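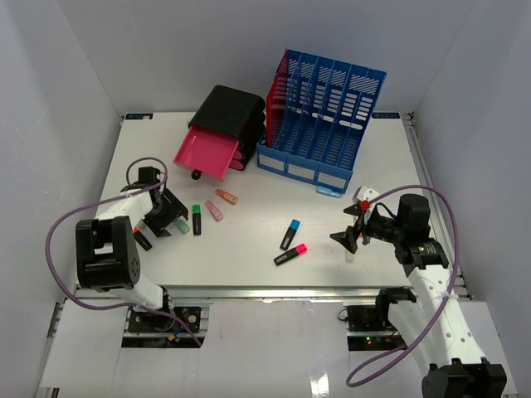 3 min read

I started learning Latin again in January, after a gap long enough that I had to look up the dative plural of the third declension. The book I'm using is Quintana, a secondhand reader with a green cover and somebody else's pencil marks in the first few chapters. The pencil marks stop at chapter nine. I'm on chapter eleven, so I'm on my own now.

Quintana is a reader, and there's hardly any grammar in it. You get a page of Latin, a short list of new words at the foot, and two pages at the back that are supposed to cover every ending you will meet. The word list at the end of the book has 1,278 entries. I know that because the preface says so and seems quite proud of it.

My plan was to do a page a day. In practice I do a page most mornings, before work, and on the mornings I skip I usually read the previous page again at night. The rereading turned out to be the useful part. The first time through I'm solving it like a crossword, hunting for the verb and then going back for the subject. By the third time I can read it from left to right and the words come in the order they're printed.

The vocabulary is harder for me than the grammar. In school we had a test every week and I learned the words for the test. As an adult with no test I found I was looking up "tamen" every single time. It means "however." I must have looked it up 20 times before I wrote it on the inside cover.

I tried a flashcard program called Listier for a while. It works fine. You type in the word and the meaning and it decides when to show it to you again. My trouble was that I got good at Listier and didn't get any better at reading. I'd see "gero" on the screen and say "carry, wear, wage" without thinking, then meet "gessit" in a sentence and not recognize it at all. So I went back to paper cards, with all the principal parts on the front and a phrase from the reader on the back. I have 53 cards in the pile at the moment. When a word has stopped giving me trouble it goes in a shoebox, and when the shoebox gets to 100 I'll go through all of it again.

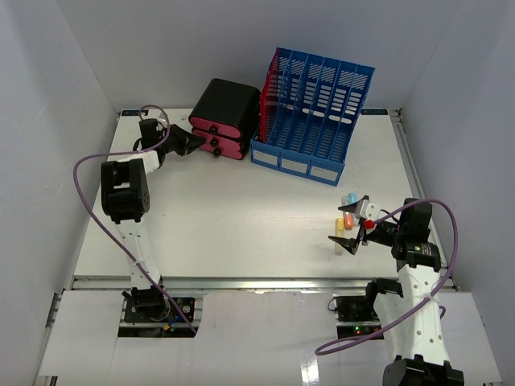 What I'm doing about grammar

For grammar I use the old school book I had at 14, which survived several moves. The explanations are short and a little stern. It gives you the rule and one sentence, then ten more sentences to put into Latin. I used to skip the English-to-Latin exercises and I regret that now. They're slow, and I get most of them wrong, but they are the only thing that has made the subjunctive stick. If I have to choose between "ut" and "ne" myself, I remember it the next day.

I do the exercises in an ordinary notebook, on the right-hand page, and leave the left for corrections. Indirect statement took up most of February. I kept forgetting to put the subject in the accusative, and one left-hand page has "accusative!" written on it four times.

I also joined the reading group at the Mirevau library, which meets once a month at 7 p.m. They're well ahead of me. They read aloud, around the table, half a paragraph each, and then translate. I was nervous about the pronunciation. I was taught to say the v as an English v and most of the others say it like a w, but everyone understood me. I've stuck with my version except in "veni, vidi, vici," where I lose confidence and mumble.

Next on the list is chapter twelve, which has a letter from a merchant to his brother and, from a quick look ahead, a lot of gerundives. I'll do the school book's chapter on gerundives first. If anyone has a spare copy of the second Quintana volume, I'd like to buy it from you.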